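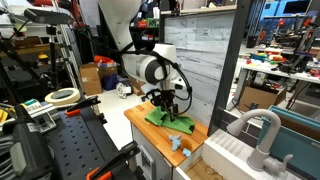
Prukura is changing the way it supplies door gaskets for undercounter refrigerators, and most of our customers who run Prukura units will notice it the next time they order. From 14 June 2025, gaskets will be sold by door code only. The old method of matching by cabinet model is being dropped.

The door code is stamped on a small plate inside the door, on the hinge side. On older units it may be hidden behind the lower edge of the liner, and you may need a flashlight to read it. Cabinet model numbers won't work any longer, as Prukura has used more than one door on the same cabinet over the years, and we've all had the wrong gasket turn up at least once. The new list has 286 door codes on it. We keep 78 of those at the Dellham warehouse, which covers nearly everything we've sold in the past few years. The rest come direct from the factory and take longer.

If you can't find the plate, or it has been scrubbed blank, measure the door. Take the height and width from outer edge to outer edge of the old gasket with the door open, and note whether it pushes into a channel or is held by screws. Send us both measurements along with the serial number of the cabinet. Please don't measure the door panel itself. The panel is always bigger than the gasket and we end up sending you something that buckles at the corners.
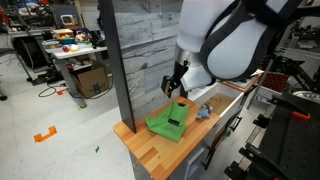
Gaskets in the push-in style can be changed by kitchen staff without tools. Pull the old one out starting at a top corner, clean the channel with warm water and dish soap, and let it dry fully. New gaskets ship folded and will hold the creases for a while. Lay them flat in a warm room overnight, or soak them in hot tap water for a few minutes and dry them off. Press the corners in first, then the middle of each side, and work outward from there. Close the door and leave it shut for two hours before checking the seal.

The screw-in style takes longer and the door usually has to come off. We still recommend booking a service visit for those. The call-out charge for Dellham and Belum stays the same as last year, and the price of the gasket is separate.

Customers with Ebihara prep tables should note that none of this applies to them. Ebihara gaskets are still ordered by model number, and stock at Belum is good – the drawer sizes came back in at the start of June. 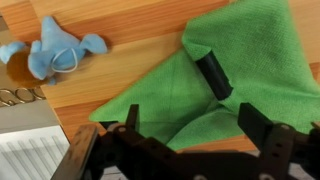

One café in Belum wrote to say that the door codes had already saved it a return, but that the plate on its oldest unit was impossible to read without emptying the bottom shelf, and could the code go on the service sticker as well? We think that's a fair request. From now on our technicians will write it on the sticker at each visit, and if you've ordered a gasket from us under the new system, we'll have the code on your account.

Orders placed under the old model numbers before the change will be honored as they stand.

Parts desk, Dellham: use the contact form or call during counter hours | © 2025 All rights reserved | Back to top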